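4.2 Putting food into bowls

Of the kitchen chores in our set, putting a single piece of food into a bowl is the one we expected to be easiest. A person does it without looking for more than a moment. For a robot arm it still breaks down into several steps that can each go wrong: finding the food, closing on it without crushing it, lifting it clear, moving over the bowl and letting go at a sensible height. We included it in the Vestley chore set as a baseline, and the harder chores in Section 4.3 are built on top of it.

All trials in this section were run in simulation. The control policy, which we call Lo, was trained on 1,000 demonstrations recorded by two operators in the Clasesov simulator. It was then tested on 47 starting layouts that did not appear in training. The layouts differ in where the food and the bowl are placed and in the starting pose of the arm. Lighting and table surface were left unchanged, so the results say nothing about how the policy would cope with a different kitchen.

A trial counts as a success if the food is at rest inside the bowl and the gripper is open and clear of it. We check this from the simulator state, and the camera views are used only for review afterwards. An earlier version of the rule, used until May, asked only that the food be inside the bowl. That turned out to be too generous. The policy could pass while still holding on to the food, or while pressing it against the side, and neither would be much use to someone waiting for breakfast.

Soft fruit deserves a separate comment. Our simulator treats a strawberry as a rigid body with a fixed friction value. A real one bruises, and its leaves can catch on a fingertip at the moment of release. A success here therefore means that the fruit was put in the right place, and it should not be read as a claim that the fruit would be fit to serve. Huang and Lu reviewed the recorded grasps separately and agreed that the closing force would need to be limited before any trial with real fruit.

We also compared viewpoints. A view from directly above makes it easy to judge whether the food lies within the rim, but it gives little sense of height. A slanted view shows the gap between the fingers and the bowl – and this is what a reviewer needs when deciding whether the gripper has really let go. We kept both for every layout. The state in Figure 2 meets the placement and release parts of the rule: the strawberry is in the bowl, and in the slanted view the fingers are apart and well above the table.
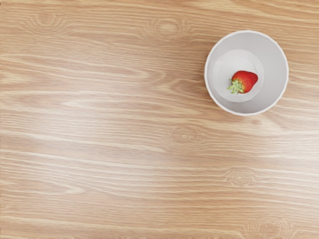
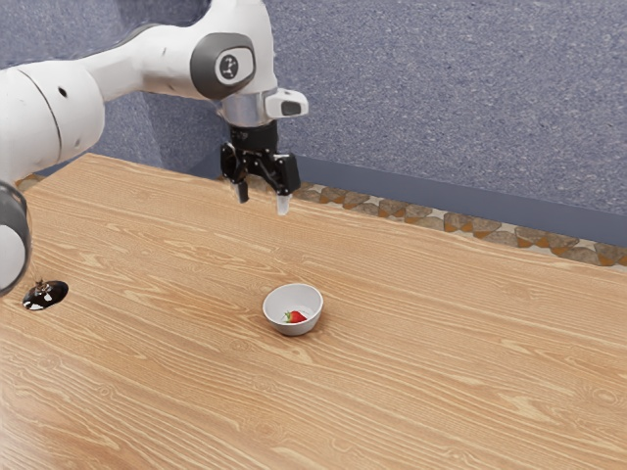
Figure 2. Bowl task with a strawberry, simulated. First image: view from directly above. Second image: slanted view with the arm and open gripper.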